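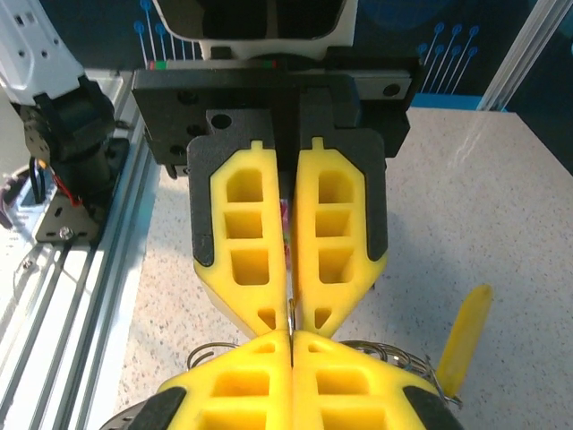

Counting the cost of a second arm

2021-06-11

The quote came to two pages, and the interesting part was on the back. On the front was the price of the robot. On the back, in smaller type, were the things you need before the robot will do anything: mounting, cabling, a table that doesn't wobble, a year of software, and a line called "consumables" with no figure beside it.

I have spent a good part of this spring reading quotes like that one. Small firms are being told, mostly by people selling arms, that a pair of them on a bench will take care of the fiddly jobs. Sorting keys. Bagging small parts. Passing a thing from one hand to the other and putting it down the right way up. The pitch is always the pair. One arm is a tool, the salesman says, and two arms are a worker. I'd like to see that sentence costed.

Akanda is a key and lock supplier on a trading estate, and it has been thinking about a two-armed bench since last August. The job they have in mind is dull. Returned keys arrive in tangles, rings through rings, tags through everything, and a person has to pull them apart and hang them up. The firm logged one week of returns and got 1,261 keys. It takes up most of somebody's time and the somebody would rather be doing anything else.

Two suppliers came to quote. Jilon offered the cheaper pair, with soft foam fingers as standard. Varard offered a dearer pair with a longer warranty and fingers charged separately. Both suppliers brought a demonstration. Both demonstrations worked, as they do, on a bench the supplier had set up, with keys the supplier had brought.

When Akanda asked to use its own keys, things slowed down. A key ring is a nasty object. It is thin, it springs, it hides behind itself, and the moment you lift one loop you have lifted three others. Two hands help, I'll grant that. One holds, one pulls. But two hands meeting over a pile of wire also means two sets of fingers in the same small space, and a lot of the afternoon went on stopping them from getting in each other's way. Out of 43 tries with the firm's own bundles, the better pair finished 7 without anyone reaching in.

You could call that promising. The supplier did. My own view is that you shouldn't buy promising out of the same pot as the van repairs.

So how should a small firm plan for this, if it wants to plan for it at all?

Start with the fingers, which is where I'd never have started. Foam is kind to odd shapes and it grips things that hard jaws would drop or scratch. It is also foam. Drag it across key blades all day and I would expect it to tear, and I have yet to see a quote that says how often. Ask for a price per finger and ask how many sets the supplier gets through on its own test bench in a month. If they won't say, put a large number in the budget and be pleased if you're wrong. Remember that a pair of arms has a pair of grippers, so whatever the number is, double it.

Next, the bench. An arm wants something stiff under it and a clear patch in front of it. The rails, posts and brackets that hold everything still are cheap by the piece and dear by the time you've bought all of them, and they are nearly always listed as "customer to supply". Akanda had set aside nothing for this.

Then the person. Every brochure I have read treats the wages saved as the whole wage. In the trials I sat through there was someone beside the bench the entire time, untangling, nudging, starting it again. That person may be needed less in a year's time. Budget for the year before that.

There is also renting, which the suppliers mention quietly and late. Vindudmont hires out a two-arm bench by the month with fingers included, and though the monthly rate looks steep next to the purchase price, the risk of torn foam and a bored robot under a dust sheet stays with them. I'd take the hire first, use only my own worst stock, and write down every time a hand went in to help. Keep the sheet of paper. It will be worth more in the next meeting than any video.

I should be fair. The arms I watched were gentler than I expected, and the hand-over from one to the other, when it came off, was good work. A few years back you couldn't have bought that at this price. It may well be that the same bench with newer software does four bundles in five. But that is a reason to wait for the newer software.

Akanda has put the purchase off and asked both suppliers for a new quote, this time with a figure in the consumables line. Jilon's has arrived. The line now reads "subject to usage".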